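Evening, back from Plarneswood, shoes off. I said I would write something every night for as long as they have me on this job, and so far I have managed three nights out of the first week, so tonight I'm going to do it properly.

I did 14 good ones before lunch and 12 after. Good means the thing got picked up, moved over and let go of without me dropping it, bumping it or stopping in the middle to scratch my nose. The bad ones go in a separate folder. I asked what happens to that folder and was told it might be useful later. I have a folder like that at home, for warranties.

The target on the sheet is 1088. That's for the small cylinder alone. After that come the blocks, then the soft things, then whatever Storkach sends over next. Storkach pays, so Storkach picks the objects, and as far as I can tell they pick them by opening a drawer.

I should put down how it works now, while it still seems odd to me. There are two ways to show it something. In the first one the arm goes slack and you take it by the wrist and walk it through the motion, like teaching a child to write by holding the pencil with her. It's heavier than it looks, and it has opinions about where its elbow should be. In the second you sit away from it with the glove on and the headset over your eyes, and your hand is its hand, more or less. More or less is where all the trouble lives. I close my fingers and there is a small wait, and then its fingers close. By the time I see them close I have already squeezed harder, so it squeezes harder too. The first morning I must have shot that little container off the table every other try.

I'm better now. I've learned to move like somebody carrying soup. But that bothers me, and I said so at the noon call, and it went into the notes as "operator feedback." If I'm moving in a way no person would ever move in order to suit the machine, then what am I showing it? The brochure for Min says it "learns from the way people naturally work." I haven't worked naturally since I put the glove on. I hold my breath. I line my wrist up first and then come in flat from the side, because coming in from above makes the thumb catch. My mother would have picked the thing up while talking on the phone and looking out the window.

Min is what they call the learning part, the program. The arm doesn't have a name, or if it does I haven't been told it. I would have done it the other way around, since the arm is the one I spend the day with.

The container gave me a lot of grief this afternoon. The grip I have settled on is low down, fingers wrapped around the bottom part and the thumb pushed in at the front, with the lid left clear on top. If you go higher the fingers ride up over the lid and then you have no idea what you're holding. The fingers are thick, padded things, and they hide whatever they touch. You aim, you lose sight of it, and you trust. I don't love trusting.
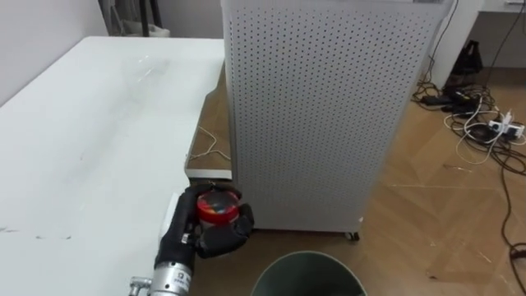

And then there's the question of the corner. I asked early on if I could work in the middle of the table, where there's plenty of room, and was told to vary it. Vary it how much? Enough. So I have been making up my own variety. Some near the corner, some farther in, the block standing up for a while and then lying down for a while. I suspect my idea of variety is four or five spots that I like. When I try to be random I go back to the same places, the way you always park in the same row. If this program learns anything from me it may be my parking habits.

They ran Min on its own for us before we left yesterday. I had been looking forward to it more than I would admit at work. We all stood back behind the tape with our arms folded. It went to the container, slowed down, and lined up the wrist, and I got a strange feeling, because that slow-down was mine. I do that. It had my hesitation in it exactly. Then it closed its fingers next to the container, on nothing, and lifted the nothing up very carefully, and set it down, and backed off as if it had done well.

It got 15 tries. I'm not going to write down how many it got right, since I was asked not to talk about results and I suppose a diary is a kind of talking. I'll only say that I wouldn't let it put away my dishes. Afterward there was a lot of cheerful discussion about one of them that was nearly right. In my last job, at the cannery in Laneck, a lid that was nearly on went in the bin.

I want to be fair. I went back over it on the bus. A few weeks ago it couldn't have found the table. On at least one of the good ones it came in crooked and fixed itself before closing, and I don't remember ever showing it that on purpose. I may have shown it by accident. I come in crooked plenty. It could be that the mistakes I recover from are worth more than the clean ones, in which case somebody ought to tell me, because I have been throwing the ugly ones into the bad folder whenever I thought they looked clumsy. I'll ask tomorrow. I would bet my lunch there's no rule about it and that each of us has been deciding differently.

That's my real complaint, if I have to pick one. The machine is a machine and I don't hold anything against it. But everyone talks as if the showing part were simple, as if you just pour a person in at one end. I was given twenty minutes of training and a laminated card. The card says to be smooth, be consistent, be varied. Consistent and varied are right there on top of each other in the same size letters. I read it out loud to the whole room and got a laugh, and the card is still up.

My neck hurts from the headset. I have been tipping my chin down to see under where the picture goes soft, and by three o'clock it feels like I've been reading a newspaper off the floor. I did the last stretch by hand, holding the wrist, and liked it much better. You can feel it when the fingers meet the thing. There's a little stop that comes back up the arm. With the glove there's no stop at all, you only have your eyes to go on, and it's surprising how much of picking something up isn't done with your eyes. I can find my keys in the bottom of a bag in the dark. I'd like to see that written on a card.

By hand doesn't count as much, though. My own arms get in the way of the camera, so those runs are marked down to half, and I'm paid by the hour but measured by the count. So tomorrow it's back to the glove.

Something else I noticed. I got home tonight and took a glass down from the cupboard and I did it the Min way. I lined up the wrist, came in flat, closed, waited. Waited for what? I stood in my own kitchen waiting for my own fingers to catch up. I laughed, but I didn't care for it much. I filled the glass and drank it at the sink and then made myself grab a second one fast, without looking, and knocked over the pepper.

They say that in March it goes to Laneck for a trial, packing small parts next to real people. I know those people, or I know the sort. They'll be polite to it for a morning. I'd like to be there, partly to see it do well. I didn't expect to write that.

Things to do tomorrow: ask about the crooked ones. Ask if the block has to stand up or if I can lay it flat for the whole morning. Bring the other pillow for the chair. Pack something for lunch that isn't soup, I've had enough of carrying soup. Leave by seven, as the early bus is the one that stops at the gate.

It's past ten and I still haven't called my sister back. Bed.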